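The Long Patience of Teaching a Robot to Wipe

By the time I had found the right door at the Grastalik workshop, Wayne Arsenault had been cleaning since breakfast, and he was in a fine mood about it. He shook my hand, offered me the good stool, and went straight back to the controls, because he was in the middle of an example and he doesn't like to leave one hanging.

An example, in Wayne's line of work, is one complete go at a chore. He steers the arm by hand from start to finish while the computer keeps a record of what the wrist camera sees and how every joint moves. Then he sets everything up a little differently and does it again. The goal for this chore was 1000 good ones. When I visited, the tally on the wall stood at 1049, and he was still going, since he had found a few in the early batch that he wasn't proud of and wanted to have some to spare.

"You'd think wiping was the easy one," he told me, and I confess I had thought just that. But a cloth is a slippery customer. It never bunches the same way from one pick-up to the next, and the arm has to press hard enough to do some good without shoving the whole thing off the table.
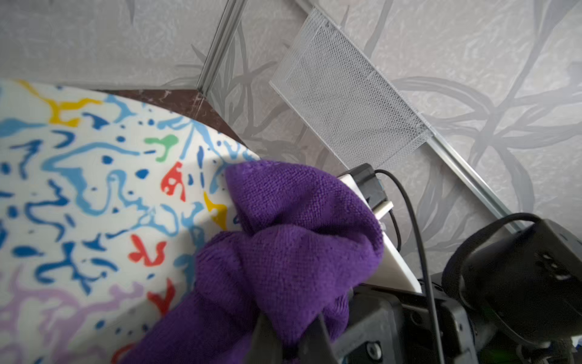

The gripper holds a purple microfiber cloth against a brightly patterned surface, as seen from the camera at the robot's wrist.

The project goes by the name of Plurken, and it began in April with folding, which Wayne describes with the fondness people keep for a hard winter they got through. Wiping came next. The examples are gathered here and passed along to a learning program called Jukeo, which studies the whole pile and tries to work out for itself what a person would do with a cloth it has never met before.

I asked him what makes an example a bad one, and we were a good while on that subject. Stopping to think is bad - the program may learn to stop and think in the same spot. Rushing is worse. A small slip that gets put right can be worth keeping, and he marks those with a 2 in his notebook so that he can look them over later. Anything he marks with a 3 gets thrown out.

He let me try it before lunch. I got the cloth up on my second attempt, dragged it sideways in one grand sweep, and dropped it. Wayne wrote down a 3, very kindly, and reached over to set the cloth back for another go.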